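**Two-handed gripper recordings: discard the ones where the sticks roll?**

Posted by **pedevley_bench**

I am collecting demonstrations for a tabletop task: utensils and chopsticks on a blue cloth, one white two-compartment holder, two hand-held grippers with a camera on each. The target is 1000 episodes for the first training run. I have 906 after the first pass of checks.

The problem is the chopsticks. They are thin, they lie close to parallel, and the pads often push one stick into its neighbor before closing. In many episodes the operator then backs off, opens the fingers wide and tries again. The written protocol (inherited from the Kincaid drawer task) says any episode with more than one grasp attempt gets thrown out. If I apply that strictly I lose far more than I can re-record in August.

Views from the gripper cameras:

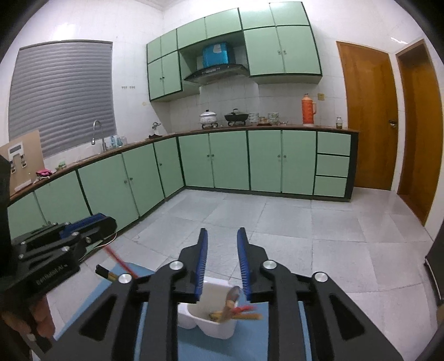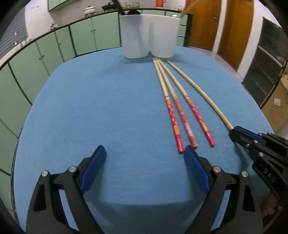 *Utensil holder task, both grippers in view, kitchen setup.*

Specific points I need settled:

- Does a retry count as a bad example, or is it useful to the policy?
- Should the holder stay in one position on the cloth for the whole set?
- The second gripper shows up in the first one's camera. Mask it or leave it?

Training is plain behavior cloning, action chunks, no reward labels. Both camera streams go in, plus gripper width and pose.

---

**fedon_tools**

Keep the retries. Label them.

A policy trained only on clean first grasps has no data for the state after a missed grasp, and it will reach that state on thin objects. We had this on a peg task. The clean-only model closed on air, then went through the rest of the motion with nothing in the fingers. Adding the recovery episodes back fixed most of it.

Conditions, though:

1. The retry has to be deliberate. Open, back off, realign, close. If the operator is scraping around while looking elsewhere, cut it.
2. Add a per-episode field for the number of attempts. You can then filter or reweight later without watching everything again.
3. Trim long pauses. Plain cloning will learn to stand still if the set is full of people standing still. This matters more than the retries do.
4. If the pose track drops out at any point during a grasp, discard the episode regardless of how good it looks.

On the holder: move it between episodes. Mark out a region on the cloth and place it anywhere inside, and change its rotation too, as it has two compartments and the approach differs for each. Also decide now whether the compartment matters. If the operators choose freely, you get two answers to the same view and the model may average them. Either fix the rule or put it in the task text.

Do not mask the second gripper. It will be there at run time, and in a two-handed task its position is information. What you should check is the hand holding it. If the robot has no hand in that spot, you have a visual gap between recording and deployment. Some people crop, some paint over it. Try the unmodified version first and measure.

---

**stusden_m**

just record more. 1000 is not a lot for two arms anyway. we threw out everything with a retry and it was fine, but those were big blocks, not sticks

---

**kettle_and_rig**

Mostly agree with the long answer, with one correction. Attempt count per episode is too coarse for this. With two grippers, you want it per side. A left-side miss while the right side is holding a stick is a different case from the reverse, and you cannot separate them afterward from one number.

Check time sync between the two streams before you record anything else. Ours drifted by 2 frames over a long session and the offset showed up as a consistent early close on one arm. A sharp tap of the two grippers together at the start of each session gives you an event to align on in both videos.

The Kincaid rule made sense for drawers, where a second attempt usually meant the handle had been missed completely. I would not carry it over.

---

**pedevley_bench**

Going with labeled retries, per side. The compartment rule goes into the task text. Sync check is running on the existing 906 now; will edit this post if any sessions have to come out.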